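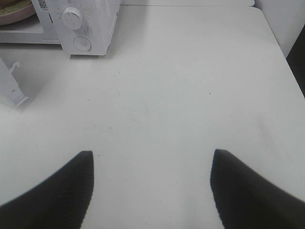 I've been chasing a record for most of my adult life, and last week it finally came home in a padded envelope with somebody else's return address scribbled out on the back. It's the second Flerport 12-inch, the one with the long dub on the flip. I'll get to how I found it, but first, a word about where I play things now. I've become very fussy about surfaces! A wide white tabletop like the one up top is perfect for going over old vinyl, because black on white shows you every hair and crumb before you drop the needle on it. My old desk was dark brown and I swear I played half my collection dirty.

Anyway, Flerport. If you've never heard of the label, join the club. They were a tiny outfit from up the coast, they put out a handful of singles in the early eighties, and then they stopped. No farewell, no compilation, no box set with an essay in it. The first single turns up now and then because the college stations got copies and then dumped them. The second one I had only ever heard on a tape. It was a dub of a dub of a radio show, recorded by someone who talked over the intro to tell his mom he'd be down in a minute. For years I thought that was part of the track.

And what a track! The A-side is fine — kind of a stiff little disco number with a singer who sounds like she has a bus to catch. Flip it over and you get eight minutes of the same song with nearly everything taken out. The bass comes in late, there's a cowbell drowning in echo, and every so often the singer floats past with half a word and is gone again. I used to walk to work with that on my headphones and get there early just so I could stand outside and hear the end.

So, the hunt. I used to go at it the old way, which meant driving to Bikden every August for the record fair and getting down on my knees in front of the crates under the tables, the ones the dealers don't bother to sort. I love that fair. I've bought so much junk there (a whole LP of organ music for roller rinks, which I still play, thank you very much). But I never saw so much as a Flerport sleeve. One dealer told me he'd had the second single, sold it for 11 dollars, and couldn't remember who to. I thought about that man for longer than is healthy.

Then it was message boards, and then it was want lists, and in the end it was a blog. It's always a blog! There's one called Endport that I've been reading forever, mostly boogie and odd European synth stuff, with the ugliest orange background you've ever seen. I was scrolling through it late one night with a bowl of cereal and there was a label scan I knew right away, with the little lighthouse on it. I put the spoon down. The post said only 1,000 copies were pressed and that a good part of those got warped in a warehouse one hot summer. I can't vouch for either bit, but it would explain a lot.

In the comments somebody mentioned that Ní Bhriain had a copy up on the wall. That's a shop, if you don't know it, a narrow place with a bell on the door and a very good reggae section, and they do mail order if you call during the day and don't rush them. I called. They went and looked, and I listened to over four minutes of somebody else's jazz record down the phone, and then a voice came back and said yes, it's 30 dollars, there's a pen mark on the label, do you want it? Did I want it.

The pen mark is somebody's initials, and I've grown fond of it. The sleeve has a split along the bottom that I'm going to leave alone. There's a bit of crackle at the start of the B-side that settles down once the bass arrives, and one tick in the middle that I've already learned to expect.

What I wasn't ready for is how different it sounds. The tape ran slow, so I've had the whole thing in my head at the wrong speed all this time. The real one is brighter and a bit more nervous. There's also a tambourine I'd never heard, way over on the right, and now I can't stop hearing it. The first two plays I was almost disappointed, if I'm being truthful. I kept waiting for the kid to yell to his mom. By the fourth play I was dancing in my socks.

I haven't thrown out the tape, and I'm not going to. I may even do a transfer of both so you can hear them one after the other, once I've replaced the belt on the deck — it's been squealing like a gate and I keep ordering the wrong size.

Meanwhile, if anyone out there knows whether there was ever a third Flerport single, please leave a comment. The run-out groove on mine has a catalog number scratched out and another one written next to it, and I've been squinting at it all week.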